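Ticket: Wrong spouse showing on celebrity profile page
Product: Quintana profile pages
Status: Resolved

Hi team! I love the profile section, I read it every lunch break, but the page for the Geseslow actress has her married to her co-star. They only played a couple on the show! Her real husband is a music teacher from Sterkstead, and the wedding was in July. The "Married Life" box and the family box underneath don't match either – one says two kids, the other says none.

I tried a hard refresh, a second browser and my phone. Same result at 16:47 on all of them.

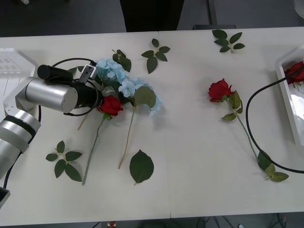
Ainhoa Nieto replied that the husband's name was right in the editor and that the live page was pulling the spouse field from the cast list. She asked whether other pages from the same show did it too.

Yes, they do! I went through the whole cast and found the same mix-up on three more, all on-screen couples. Links added to the ticket.

Update: cast import switched off for the spouse field, 80 profiles rebuilt, cache cleared. Family box now reads from the same record.

Just checked and it's perfect – right husband, right kids, wonderful wedding write-up. Thank you so much, that was quick!

Adoración Salcedo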